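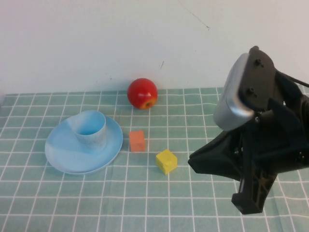 Slide 1. Tabletop setup: cup on saucer, apple, two blocks, arm at right.

Open with the question from the abstract: can a machine clear a table yet? Short answer for the room is "some tables, slowly." Define clearing before going further. For this talk it means every item ends up where it belongs and nothing is broken.

Give the Gekex numbers early. 1000 attempts on single rigid objects, 68 failures. Read the failure count out loud and leave it up for a moment. Most of the failures were curved, smooth items. Cubes have flat parallel faces and forgive a bad approach angle. An apple rolls. A thin-walled vessel has to be pinched at the rim or held from the inside, and both need the height right.

Mention that Tavares runs the same chore list in a shop-floor version - bins, caps, small housings. Similar ranking of hard and easy. Don't get into the arm comparison, it eats ten minutes.

Slide 2. Contact at the wall of a hollow object. 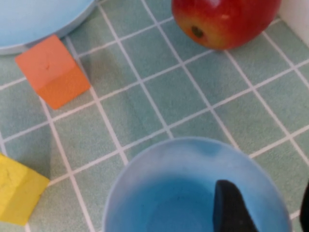 Lucimara Bastos disagrees with the whole framing, and wrote after the January run that a dish is the wrong unit: "Time me on a full sink, then time the arm, and leave out any object it was shown beforehand." Read that in full. It is a fair objection and our figures do not answer it.

Concede: the Prunura kitchen trial was stopped at 433 items out of a planned 2000. Wet glass and stacked plates were excluded from the start. Say so before someone asks.

Slide 3. Cost per item. Skip if past 4:40.

Last point - supervision. A person stood by for every trial. Until that changes, the labor saved is zero. Anselmo Cordeiro has the logs, send requests to him. Questions.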